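# Getting a small photo portfolio ready to submit

I've sat on both sides of the table now (two years choosing work for the open call at Wadell, many more years being turned down by places like it), and people keep asking me how I put a submission together. So I've written it all out, mostly so I can send a link instead of typing the same email again!

You'll need your pictures, a way of making cheap little prints, a big bit of floor and a free evening or two.

## 1. Make a messy long list

Go through everything and pull out whatever you still like. Don't be strict yet. For my last series, the one about the ferry yard at Surgate, I started with 202 files, and plenty of them were nearly the same picture of the same rope. Fine! Chuck them all in a folder called "long" and go and have your tea.

## 2. Print them small

I know, I know, you can do it on a screen. I never could. I get the cheapest prints going, postcard size or smaller, and lay them out on the floor where I can shuffle them with my feet. Weak ones start to annoy you after a day or so. Turn those face down and see if you miss them.
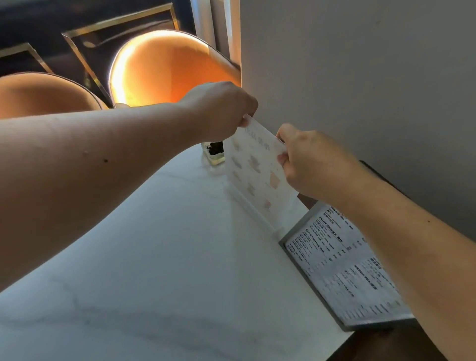 Keep going until you're down to the number the call asks for, plus a couple of spares. Wadell wants 11, and they do mean 11. If you send 14, the last three just don't get looked at, and I've seen someone's best picture go that way.

## 3. Find the order

Pick your opener and your closer first, then fill the middle. I like to open with something quiet that tells you where you are, but Kastriot Vidmar, who taught me most of what I know about editing, always puts his loudest picture at the front and he's had far more shows than me, so make of that what you will.

A few things I look for:

- two pictures side by side that share a colour or a shape
- any run of three portraits in a row (break it up)
- the picture I keep moving about, which probably wants to come out altogether

When you think you've got it, take a quick phone snap of the whole floor before the cat walks over it.

## 4. Write the statement

Most calls give you a word limit, and Trorkard counts characters instead, 599 of them including spaces, which is horribly tight. Say what the pictures are of, where you made them and why you kept going back. Leave out "explores" and "liminal" if you possibly can. Read it aloud to someone who doesn't do photography and watch where they frown.

My Surgate one began "These are the men who paint the ferries in January, when nothing sails." It took me a week to get to that, and it replaced a whole paragraph about memory.
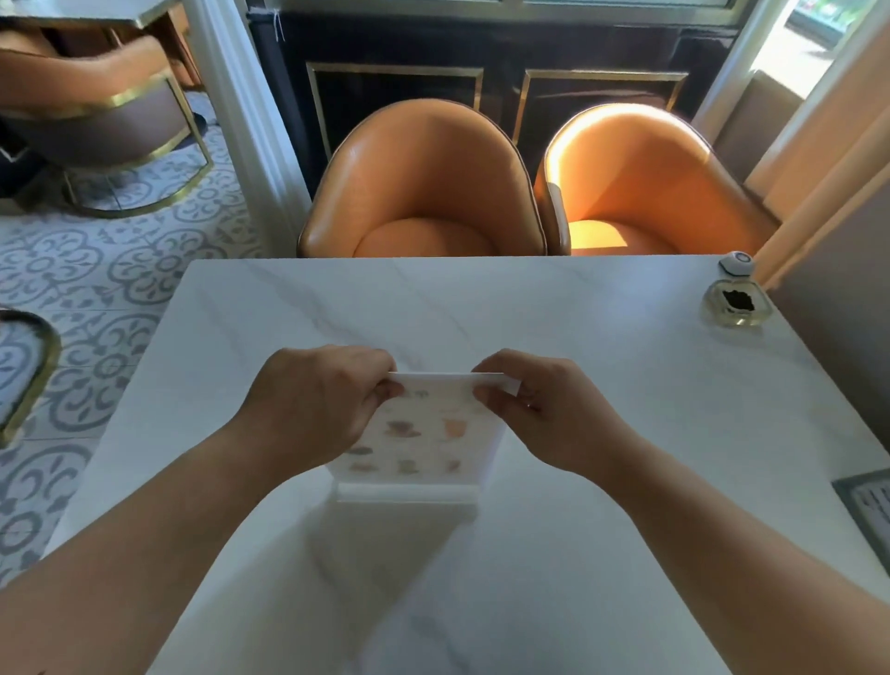

## 5. Sort out the files

Rename everything so it starts with your surname and a two-figure number, like vidmar_01, vidmar_02 and so on. Check the size they ask for on the long edge and export a fresh set at exactly that. Open each one afterwards, on a different computer if you can borrow one. I once sent the Lazarević prize a lovely set in the wrong colour space and every face came out the colour of putty.

Put captions in a plain text file too, even if there's a box for them on the form. Forms lose things.

## 6. Send it, then write down what you sent

Don't leave it until the last night, the upload pages always crawl. Once it's gone I make a note of the date, the pictures in order and which version of the statement I used, and I keep the little prints in an envelope with the same details on the front. Next time a call comes up I tip the envelope out on the floor and start from step 3.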